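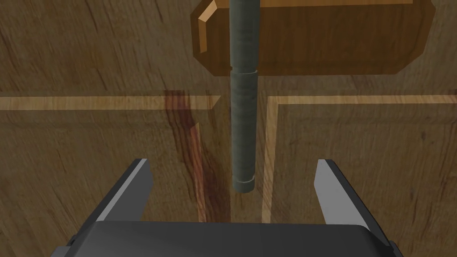
Reading time: 3 minutes (583 words)

Serora bench cell

The Serora bench cell is a single-arm manipulation workstation used for grasping and placement trials at the Bedulport technical institute. It exists in two forms: a physical cell and a simulated counterpart, in which most setup and checking is carried out before any change is made to the hardware. The cell was assembled under the direction of Mamta Shukla. Its maintenance procedures were written by Girish Gautam and Savita Pant and are kept in a shared handbook known as the Kulau notes.

Description

The cell consists of one arm with a two-finger parallel gripper, a fixed table, and a small stock of test objects. A camera mounted at the wrist looks out past the palm, so that the gripper housing fills the bottom of its view and the fingers rise on either side. The simulated cell reproduces this view. In the rendered scene the table is brown with a visible grain and pale inlaid bands, and the objects include an orange-brown wooden block with beveled corners and a dark gray-green rod with a rounded profile. The rod has a narrow seam around its circumference and a lighter ring at its tip.

The inlaid bands have a practical use. Their corners provide fixed points against which the wrist view can be compared, and the handbook refers to them as "the border marks."

Setup

A new session begins with the arm in its home position and the gripper fully open. The operator loads the simulated cell first and confirms that the table, arm base and camera share the same origin. An error in the base position is the most frequent fault at this stage and is usually found when the border marks fail to line up with a stored reference view.

The gripper is then calibrated. The fingers are closed until they meet, the reading is set to zero, and the fingers are opened again. This is repeated 4 times. If the readings do not agree, the session is stopped and the finger model is reloaded.

Alignment of the rod follows. The operator brings the open fingers to either side of the rod's axis and checks the gap between each finger and the rod in the wrist view. The lighter ring serves as the target for this check – its edge is easier to locate than the mottled surface higher up. Closing is not permitted until both gaps have been recorded.

Contact settings

Friction and contact stiffness are stored separately for each object. The original rod settings allowed the fingers to sink slightly into the surface before the solver pushed them apart, which produced a visible shake during lifting. Femi Omoregie replaced them in February with the set now in use, numbered 451 in the handbook. The earlier values have been kept for comparison with older trials.

Overlapping objects are treated as a separate class of fault. Where one body appears to pass through another, the operator pauses the simulation, changes the viewpoint, and inspects the collision shapes before deciding whether the overlap is real or an effect of the viewing angle.

Maintenance

The physical gripper is serviced after every 800 closing cycles. Service includes cleaning the finger guides, inspecting the pads for wear, and tightening the screws that hold the palm cover. Pads are replaced as a pair. The simulated model is updated at the same time if the new pads differ in thickness.

Camera cables are checked at the wrist joint, where repeated bending has caused most of the recorded failures. Kamlesh Bhatt later added a cable guide based on the design used in the Bermúdez cell, an older installation in the same building.

Records

Each session produces a log containing the calibration readings, the contact set in use, and one wrist view taken before closing. Logs are held for 7 months. Entries concerning repairs are kept permanently, together with the initials of the person who carried out the work.

See also

Bermúdez cell
Kulau notes
Parallel gripper
Wrist camera calibration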